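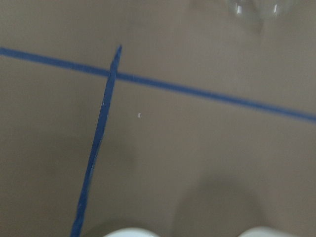 Cauã Trindade pregunta si la cinta azul es igual que la cinta adhesiva de envolver regalos, y si se puede pegar en la mesa de casa sin que se enfade nadie.

Son cintas distintas. Las dos tienen una cara que pega y otra que no, pero el pegamento cambia. El de la cinta de embalar agarra muy fuerte y está pensado para quedarse. El de la cinta de pintor agarra poco, lo justo para aguantar en su sitio, y luego se despega. Antes de ponerla en una mesa hay que pedir permiso, porque algunos barnices son delicados. Se prueba primero con un trocito en una esquina.

¿Para qué la usan los pintores?

Cuando alguien pinta una pared, no quiere manchar el marco de la ventana ni el enchufe. Entonces tapa el borde con cinta. La pintura cae encima de la cinta y, al quitarla, queda una línea recta. Muchas cintas de pintor son azules para que se vean bien sobre la madera y sobre la pared. También las hay verdes, amarillas y blancas.

¿Y por qué se pone en las mesas?

Una tira de cinta sirve para marcar una línea sin dibujarla. Con un rotulador la mesa quedaría marcada mucho tiempo. Con cinta, la línea se quita cuando ya no hace falta. Dos tiras que se cruzan forman cuatro esquinas, y el punto donde se cruzan sirve para saber dónde va una cosa. En el taller infantil Brerka se hace así: una tira separa la zona de cortar de la zona de pegar, y otra divide los sitios.

¿De qué está hecha?

La cinta de pintor suele ser de papel fino y un poco arrugado. Esas arruguitas dejan que el papel se estire algo y siga una curva. Por detrás lleva una capa muy delgada de adhesivo.

Como es de papel, se puede rasgar con los dedos. El final casi nunca sale recto: queda en pico o con dientes. Para un borde limpio se usan tijeras.

Cómo hacer una línea recta

Limpia la mesa con un trapo y espera a que se seque. El polvo se queda en el pegamento y la cinta agarra peor.

Pega una punta y desenrolla un trozo largo sin soltar el rollo. Tira un poco, baja la mano despacio y apoya la cinta. Si la pegas a trozos pequeños, saldrá torcida.

Pasa el dedo por encima, de un lado al otro.

Cómo quitarla

Levanta una esquina con la uña. Dobla la cinta hacia atrás sobre sí misma y tira despacio. Si se rompe, empieza por la otra punta. No conviene dejarla 7 meses pegada, y menos al sol de julio, porque el pegamento se endurece y cuesta más sacarlo.

Los trozos usados van a la basura, hechos una bola.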